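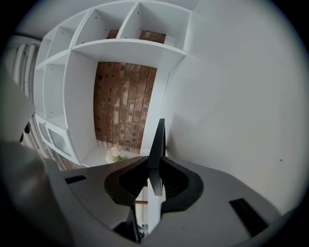

Do I really need to seal the brick before shelves go against it?

Asked in Walls and Masonry

We bought a place built in 1933 and one of the rooms has an alcove of bare red brick with tall white shelves in it. I want to do the same in the back bedroom, where the brick is under paneling right now. A salesman came out in March and told me any exposed brick indoors has to be sealed first or it will "shed and sweat" and ruin whatever I put in front of it. He quoted for two coats of something called Dostell and said it was good for 30 years. I asked how they knew that and he changed the subject.

The brick is dry as far as I can tell. It does leave a little red dust on your hand if you rub it. It's an inside wall, old chimney breast on one side, no fireplace in use. My sister says seal it, my neighbor says never seal old brick, and both of them say it like I'm an idiot for asking. Is sealer worth paying for or is it just something they add to the bill?

– Lula

3 answers

Answer from Kuster

I'd want to see some evidence before I paid for that. "Sweat" is a sales word. If a brick wall is getting wet, the water is coming from somewhere: a bad chimney cap, a gutter, the ground, or warm room air hitting a cold surface. Sealer fixes none of those. On old soft brick it can make things worse by holding the water in, and then the face of the brick starts popping off.

Do the cheap test first. Tape a square of clear plastic to the brick, all four edges, and leave it for 72 hours. Tape doesn't love dusty brick, so brush it first and use the good stuff. Fog on the wall side means moisture is coming through the brick. Fog on the room side means your air is damp and you should look at ventilation. If it stays clear, do it again after a week of rain before you believe it. One dry test in a dry month doesn't tell you a lot.

Also check the chimney. An unused flue with no cap is a rain pipe. I would spend the sealer money up there before I put a cent on the wall.

As for the dust, vacuum with a soft brush and see how much comes back. If it's a trace, live with it. If you get a pile on the floor every month, the mortar or the brick is breaking down and that's a repair job. Don't let anyone patch it with hard modern cement. Ask for lime mortar, and if they tell you it's all the same, find another mason.

Answer from troniletti_fan

I sealed mine and its fine. Looks kind of shiny though. Wouldn't worry about it

Answer from Aurelia Hämmerli

Mostly agree with Kuster, though I'm less sure about the plastic test. It misses slow seasonal damp, and I've seen people get a clear result in summer and mold behind a bookcase by winter. A gap matters more in my opinion. Keep the back of the shelves 2 inches off the brick if you have the depth, and don't run them tight to the ceiling.

I'd also question whether you'll like what's behind that paneling. People cover brick for a reason sometimes. Pull one sheet in a corner and look before you order any shelves. You may find plaster scars, old glue, or a patch in a different color.

If the dust really bothers you, there are breathable mineral products that cut it down. Ask for the data sheet and read the part about vapor. If the company can't send you one, I'd skip them, and a 30 year promise on an indoor wall would make me skip them faster.

Comment from Lula: Pulled a corner sheet. Brick looks okay but there's a strip of black glue all the way down. Starting a new question for that.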